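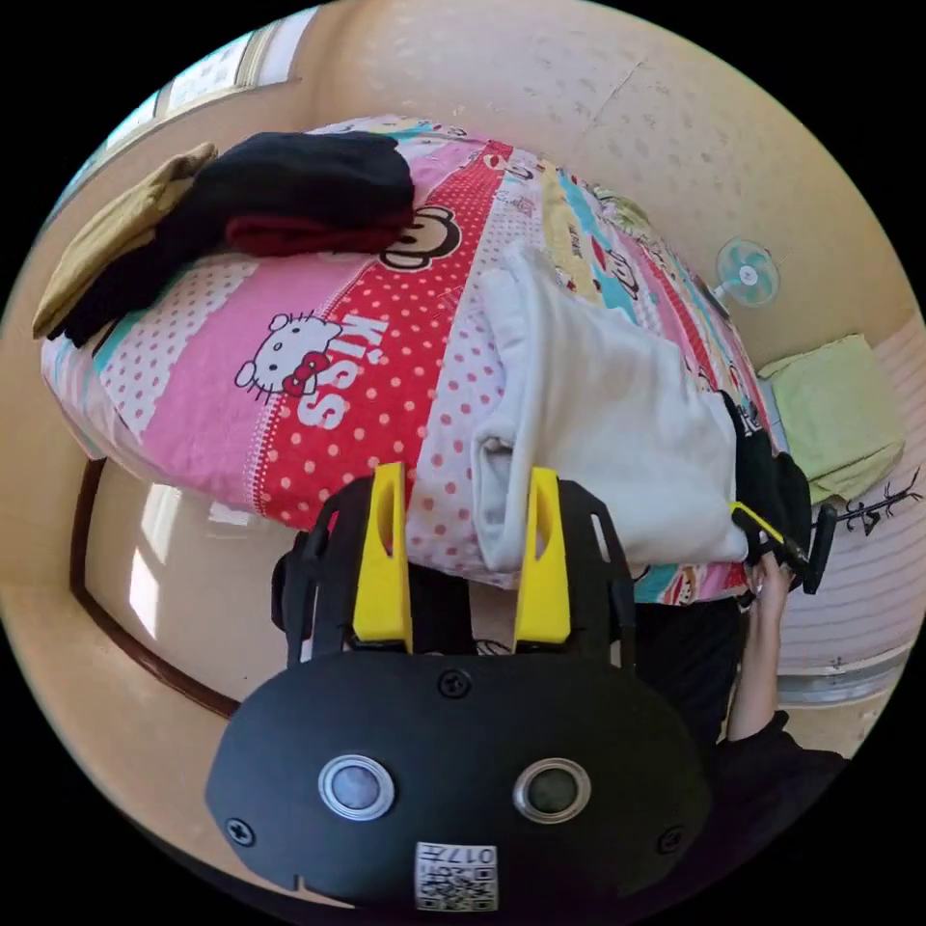 The bed with the striped sheet, and the first folded clothes on it.

10 Apr 2024

I have wanted to write about the folding for a long time, but each time I sat down to write there was more folding to do. Now the wardrobe is closed and I can sit.

When I moved from Drutcombe to Votcombe in November, I brought all my clothes in bags and I left them in bags. The room is small. There is one bed, with a Zinus mattress that I bought second-hand for 70 pounds, and there is no table big enough for laundry. So the bed is the table. I think many people do the same and do not speak about it.

The sheet has Hello Kitty on it, and a monkey with a big grin, and the word KISS in large letters. My aunt Socorro Montoya gave it to me. She said that a grown person needs some colour to wake up in, and after this winter I agree with her. It is also practical, I must say. Dark clothes are easy to see on so much pink, and I do not lose a sock any more.

My way of folding is simple. I begin with the dark things – black, olive, dark red – and I put them at one side of the bed, where they can wait. I fold the sleeves to the back, then the whole thing in half, then once more. My mother folded in three parts and her piles were much straighter than mine. I tried her way for one week and the piles fell over in the wardrobe, so I returned to mine.

White things come after. I have to wash my hands before, which sounds exaggerated, but I had a grey mark on a good shirt last year and it never went away completely.

The most difficult is the fleece. It does not want to be flat. You press one side and the other side comes up, like bread dough. I have folded it, rolled it, and once I put 2000 pages of old dictionary on top of it for a night, without much result.
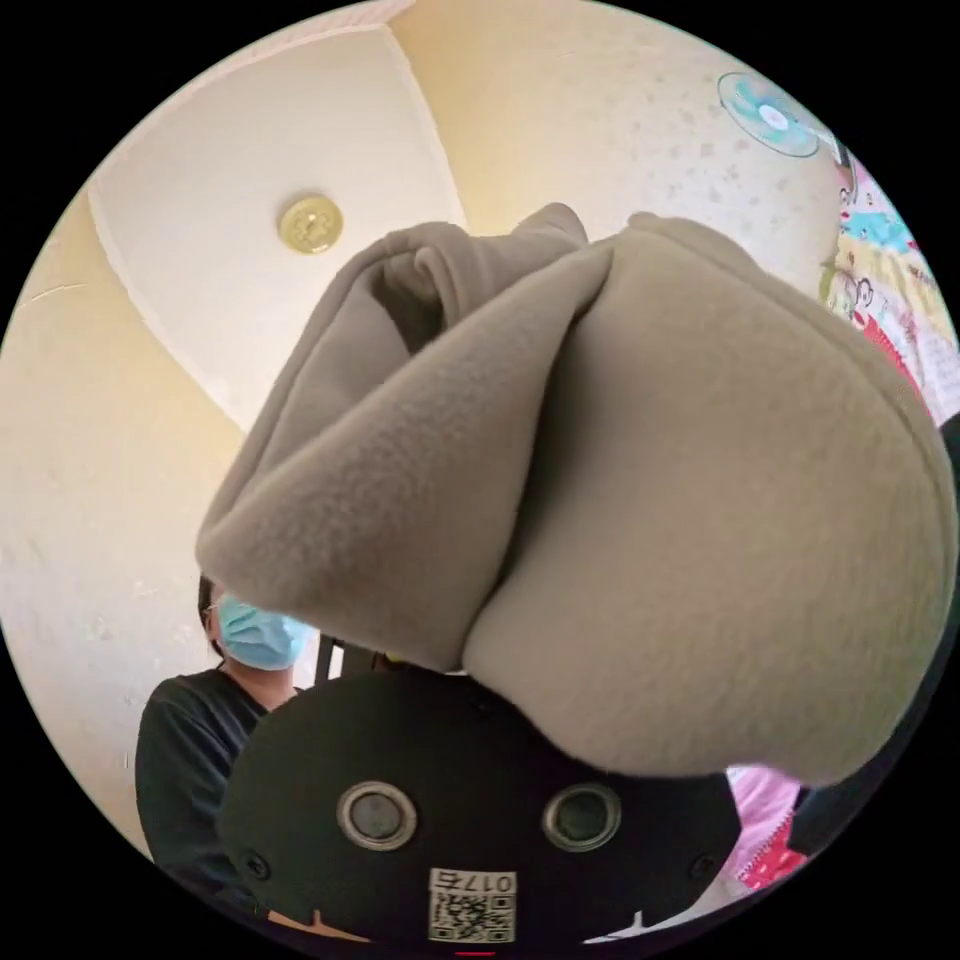
The grey fleece, all in a bunch again.

It is already pilled a little, because I wear it too often, but it is the warmest thing I own and I will not give it away. At the moment I roll it loosely and push it to the back of the shelf, behind the towels.

I also bought a set of cloth boxes from Henao, the small household shop near the station. They are good for scarves and too low for jumpers. If somebody knows where to find higher ones, please write to me in the comments.

Next I want to do the drawer with the winter socks.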